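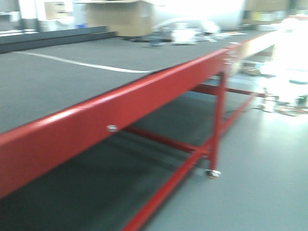

Week 5 of trying to cancel my Willomine broadband. A short thread, mostly for my own blood pressure.

The website has a cancel button. It takes you to a page about how much they'd miss me. The page has no buttons.

So I rang. I was number 23 in the queue. Then I was number 9. Then I was number 23 again, after what the recording called "a brief interruption to your journey".

Got through to a very nice man who offered me faster broadband. I said I was moving to Cultulby. He offered me faster broadband in Cultulby. They don't cover Cultulby.

He needed my customer reference. I gave him my customer reference. He needed the other one, which is printed on the letter they stopped sending in October.

Transferred to Retentions. Retentions shuts at four. It was ten past - I had been on hold since lunch.

Today an email: "Sorry to see you go!" Lovely. Attached, a bill for next month.

Replied to it. Bounced. The address is noreply, so fair enough, they did warn me.

Trying the webchat tomorrow. Will report back if the new place ever has internet.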